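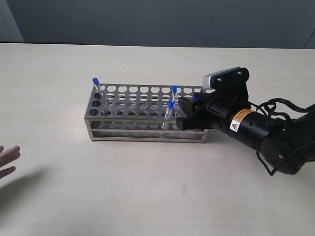 A stainless steel test tube rack.

1/ Good morning, everybody! I promised a few of you a thread on well water after all the messages I got last week, so get your coffee, this is going to be one of my long ones. It's for people who just bought a house with a well and have never had to think about where their water comes from.

2/ First, congratulations. I mean it. I've been on a well for 20 years out past Custton and I wouldn't trade it. But when you're on town water, someone else tests it for you, and when you're on a well that someone is you. Around here that's 3964 households by the county's last list, and I'd bet a good many of them haven't sent in a sample since closing day. 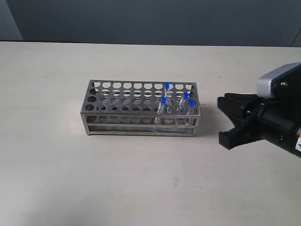
Odette Furlan
Retired water lab technician, Custton

3/ So what do you test for? Every year, at the least: coliform bacteria and nitrate. Those are the two I would never skip. If you have a baby in the house or one on the way, please don't put off the nitrate test, and don't try to boil the problem away. Boiling makes nitrate stronger as the water steams off.

4/ Every few years, add arsenic, lead, hardness, iron, manganese and pH. What else you need depends on the ground under you. Folks down along Plumilach Creek have a lot of old orchards uphill, and I tell them to ask for arsenic the very first year. Call your health department and ask what turns up in your area. They get fewer of those calls than you'd think and they're usually glad to talk.

5/ When to test: I like March, after the thaw, when the ground is soggy and anything that's going to wash into a well has its best chance. Test again if you've had a flood over the wellhead, if you've had the pump pulled, or if the water changes in taste, smell or color. (Yes, even if it changes back. Especially then!)

6/ Now, taking the sample. More good wells get a bad report from careless sampling than from anything else, I'm convinced of it. Use the bottle the lab gives you. Don't rinse it. There may be a little powder or a drop of something in the bottom and it's supposed to be there.

7/ Pick a cold tap that doesn't leak and doesn't swivel. Take the screen off the end (the aerator, that little mesh piece) and wipe the tap down with bleach solution. Run the cold water for five minutes. I fold laundry. Then turn it down to a pencil-thin stream and fill to the line without letting your fingers touch the lip or the inside of the cap.

8/ Lead is the exception! For lead you usually want the first water out in the morning, after it's been sitting in the pipes all night. Different bottle, different instructions. Read the sheet, and then read it again, because I have done this for a living and I still once filled the wrong one before breakfast.

9/ Keep the bacteria bottle cold and get it to the lab the same day if you can. Ask which days they accept samples before you fill anything. Ours won't take them right before a holiday and I've seen grown men get very upset in that parking lot. 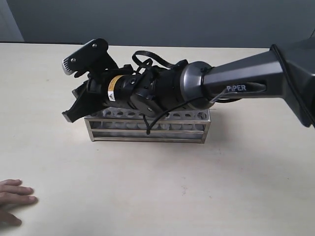
10/ And bring the paperwork filled out all the way, please, with the time you collected it and which tap you used. A bottle without a collection time can be turned away at the counter, and then you're driving home to start over with your five minutes of running water.

11/ Reading the report. "Absent" next to coliform is what you want. If it says "present," don't panic. Use bottled or boiled water for drinking and brushing teeth, call and talk it through, and plan on a retest. Often it's a cracked well cap or a bit of dirt where the casing meets the ground.

12/ Hardness, on the other hand, is mostly a nuisance. Mine came back at 337 milligrams per liter, and my poor kettle could have told you that for free. We put in a Feltel softener when the old water heater gave out and I do like it, but I keep one unsoftened tap in the kitchen for drinking and for the houseplants.

13/ A word on salesmen. If a person comes to the door offering a free test and drops something in a glass that turns your water a scary color, thank them kindly and shut the door. My neighbor on Grasso Road nearly signed for a whole system that way. A certified lab with nothing to sell you costs less than you'd think.

14/ Put some money aside, too. I keep 500 dollars in the "well jar" (it's a savings account, but we call it the jar) for caps, pressure switches and the odd service call. It won't buy a new pump, but it takes the sting out.

15/ Last one, then I have bread to see to. Keep every report in one folder, with the well driller's log if you can find it. I'll answer questions tonight after supper, and if you've got iron staining, send me a picture of the tub.

Posted 2020-12-05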